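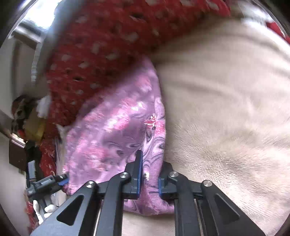
この記事は約9分で読めます

図1　Plaltoの把持部。クリーム色の毛足の長い毛布の上で、ピンクと薄紫のフリース毛布を指の間に入れたところ。指の内側の青い面がパッド、リンクの銀色の丸頭が本節でいうピボットボルト。左下は2台目の把持部。

3. 把持装置の準備と保守

3.1 対象と範囲

本節は手持ち型把持装置Plaltoの組み立て後の調整、日々の点検、故障時の修理について。学習側の話は4節。装置の設計そのものは既報のとおりで、ここでは繰り返さない。整備の手順だけ書く。

対象作業は家庭内の布もの。毛布、ひざ掛け、編み地、シーツ類。作業場所はSalinasの住居で、両手に1台ずつ持って使う。左右は同一部品、組み付けも同じ。ただし減り方は同じにならない（3.6）。以下、特に断らない限り1台分の手順を書く。2台あるので全部2回やる。

整備記録はFermín Figueroaが書式を作り、以後そのまま使っている。紙。項目は日付、台の別、パッド面の状態、ボルトの状態、原点値、備考。備考欄が狭いという苦情が多く、途中から裏面も使うようになった。裏面の分は集計に入っていないものがあるので、3.7の表の備考は完全ではない。

3.2 機構のおさらい

左右の外リンクと内リンクで指を支える平行リンク式。外リンクには三角形の抜きがある（図1）。軽量化のためだが、整備上は工具の逃げとしても使う。六角レンチの短いほうがここを通る。長いほうは通らない。最初これで時間を無駄にした。

下側に左右をつなぐ横棒。ここがゆがむと何を調整しても指が揃わないので、点検は必ず横棒から始める。定規を当てて光が漏れないか見る。漏れたら交換。曲げ直しは試したが、2日と持たずに戻った。以後やっていない。

指は左右それぞれ1本。先端は布に差し込む都合で細め。内側に青いパッドを貼る。パッド材はPalura（社内名、以下同じ）。配合の違うものを順に試し、現行品に落ち着いた。硬いほうが長持ちするが、フリースだと滑る。柔らかいほうは編み地の目に食い込んで抜けない。今のは中間。どちらにも最適ではない。

3.3 初期調整

順序が大事。逆にやると二度手間になる。

横棒の直線確認。
ピボットボルトを全部ゆるめる。外すのではなく、リンクが自重で動く程度まで。
指を閉じ、パッド面どうしを合わせる。間に薄紙を1枚挟む。
内リンク側のボルトから締める。左右交互。
外リンク側のボルト。同じく左右交互。
薄紙を抜く。軽い抵抗で抜ければよし。破れたら締め過ぎ、すっと抜けたら緩い。
指を開閉し、途中で引っかかる位置がないか手で確かめる。

外リンク側から締めると、指先が片側に寄ったまま固定される。見た目には分かりにくい。薄い布を挟むと、片方の指だけが先に当たり、布が横に逃げる。毛布のような厚手だと気づかないまま作業が進んでしまう。厚手の日の記録だけを見て「問題なし」と判断した回があり、翌週にシーツで全滅した。それ以来、調整後は必ず薄い布で試す。

締め付けトルクは測っていない。測るべきという指摘は査読でも受けた。ボルト頭が小さく、手持ちのトルクドライバの下限を割るため。代わりに上記の薄紙で見ている。人によるばらつきはある。Figueroaと第二著者で同じ台を締めて比べたところ、前者のほうが常にきつい。記録に台の別だけでなく締めた人も書くようにした。

緩み止めは中強度の液剤を少量。つけ過ぎるとリンクの合わせ面に回って渋くなる。つまようじの先で1滴。乾くまで触らない。急ぐ日はここを飛ばしがちで、飛ばした日は午後に緩む。

3.4 原点出し

開度は指を完全に閉じた状態を原点として記録する。パッドが減ると原点がずれるので、毎朝やり直す。

電源を入れ、指を開ききる。次にゆっくり閉じ、パッドが当たったところで止めて値を取る。強く握り込んではいけない。パッドがつぶれた値が原点になり、その日の開度が全部小さめに出る。実際に一度やった。その日の分は後から補正したが、つぶれ量が一定でないので補正しきれず、結局捨てた。

合格基準は前日との差。差が大きいときは値を取り直し、それでも大きければパッドを疑う。次に横棒。次にボルト。この順で調べると早い。逆順だと、ボルトを締め直したせいで元の原因が分からなくなる。

布を挟んだままの原点出しは不可。当たり前だが、毛羽が1本挟まっているだけでも値は動く。フリースの後は特に。

3.5 日常点検

作業前、作業中、作業後に分ける。

作業前。横棒、ボルト頭の浮き、パッドの端のめくれ、指の根元の小ねじ。根元の小ねじは見落としやすい。銀色で小さく、暗い部屋では見えない。窓際でやるか、手元灯をつける。指で触って飛び出しがなければよい。

作業中。布を替えるたびに指を開き、パッド面を目で見る。毛羽がついていれば粘着ローラで取る。布でこすらない。こするとパッド表面がつるつるになり、次の一枚から滑る。アルコールも同じ理由で作業中は使わない。

作業後。リンクの隙間の繊維くずをピンセットで抜く。編み地の糸がピボットに巻いていることがあり、外からは細い輪にしか見えない。引っ張ると奥に締まるので、ボルトをゆるめてから取る。ゆるめたら3.3の締め付けをを最初からやる。途中からでは駄目。

手袋は白の薄手で統一。黒いリンクの上で繊維くずが手袋に移るとすぐ分かる。滑り止めの粒が付いた品は使わない。粒がはがれてピボットに入った。

点検は1台あたり3分で終わる。慣れないうちはもっとかかる。急ぐとボルト頭の浮きを見落とすので、時間は縮めないこと。

3.6 パッドの交換

いちばん手のかかるところ。

交換時期は把持回数で管理し、1,000回で一律に替える。見た目がきれいでも替える。見た目で判断していた頃は、同じ減り具合でも滑る台と滑らない台があり、原因の切り分けができなかった。回数で切ってからは話が単純になった。無駄は出る。

ただし端のめくれが出たら回数に関係なく即交換。めくれた角が編み地の目に引っかかり、布が外れなくなる。無理に引くと布のほうが傷む。

手順。

古いパッドを端から起こす。刃物は使わない。樹脂のへら。
残った糊を指の腹で丸めて取る。取れない分だけ溶剤。
脱脂。乾かす。
新しいパッドを根元側から貼り、先端へ向かって空気を押し出す。
指を閉じ、輪ゴムで軽く押さえる。一晩。
翌朝、3.4の原点出し。

先端側から貼ると根元に空気が残る。残った空気は数日で端に移動してめくれの原因になる。一晩置かずに使った場合も同じ。予備の指にあらかじめ貼っておき、指ごと替えるのが現実的。今は常に予備を用意している。

左右の台で減り方が違うのは持ち手の癖による。片方の台で布を押さえ、もう片方でつまんで引く人が多い。引く側の減りが早い。しかも指先寄りに偏る。押さえる側は面で当たるため、全体が薄く減る。よって把持回数は台ごとに数える。両台の合計で管理していた時期の記録は、この点で比較に使えない。

左右の指を入れ替えて寿命を延ばす案も出た。やってみると原点が安定しない。やめた。

3.7 故障と修理

対象期間中の修理は23件。内訳を種類だけ挙げると、パッドのはがれ、ボルトの緩み、糸の巻き込み、横棒のゆがみ、根元の小ねじの脱落、ケーブルの接触不良。多かったのはパッドのはがれで、次がボルトの緩み。残りは少ない。

ボルトの緩み。症状は指先のがたつき。布をつまんだときに左右の指が上下にずれる。指先を軽くつまんで前後に揺すると分かる。原因はほとんどが緩み止めの塗り忘れか乾燥不足。処置は3.3を最初から。緩んだボルトだけ締めるのは応急で、その日のうちに必ずやり直す。

小ねじの脱落。毛布の上に落ちると見つからない。毛足の長いものだとまず無理で、布を外に出して振る羽目になる。予備ねじを袋で持って行く。落ちたねじは見つかっても再使用しない。

糸の巻き込み。開閉が重くなるか、ある開度で止まる。モータの不調と間違えやすく、一度は駆動部をFlutodsideに送り返した。異常なしで戻ってきた。ピボットに赤い毛糸が一周。以後、返送前にピボットを全部開けて見る決まり。

横棒のゆがみ。落下による。床に置かず、使わないときは台に掛ける。これだけで減った。

ケーブル。コネクタ根元の曲げが原因。束ねる位置を手首側に移し、曲げが一点に集まらないようにした。移した後の再発は今のところない。期間が短いので何とも言えない。

修理後は必ず薄い布と厚い布の両方で開閉を確かめ、記録に両方の結果を書く。片方しか書いていない行が結構ある。該当行は集計から外した。

3.8 手順書の改訂

最初の手順書は2020年5月15日付。締め付け順の記載がなく、パッドは「適宜交換」とだけあった。これでは人によって違う。9月の改訂で締め付け順、薄紙の確認、回数による交換を入れた。現行版はそれに糸の巻き込みの項を足したもの。

改訂前後の比較は単純にはできない。布の種類も作業者も変わっている。原点の日差が小さくなったのは確かだが、回数管理の効果か、作業者の慣れかは分けられていない。比較できる条件で残った記録は70日分で、これを付録の表に載せる。

3.9 残った問題

トルク。上に書いたとおり測れていない。小型のドライバを手配中。

パッドの寿命を布の種類別に出せていない。記録には布の名前を書く欄があるが「毛布」としか書いていない行が多く、フリースか毛足の長いものか分からない。欄を選択式に変えた。過去分は復元できない。

湿度。梅雨の時期に糊の乾きが遅く、一晩では足りない日があった。温湿度計は置いていたが値を写していなかった。次の期間から記録する。

根元の小ねじに緩み止めを塗るべきか。塗ると指の交換が面倒になる。現状は塗らず、点検で見る。意見が割れたままで、左の台だけ塗って様子を見ている。結果は次報。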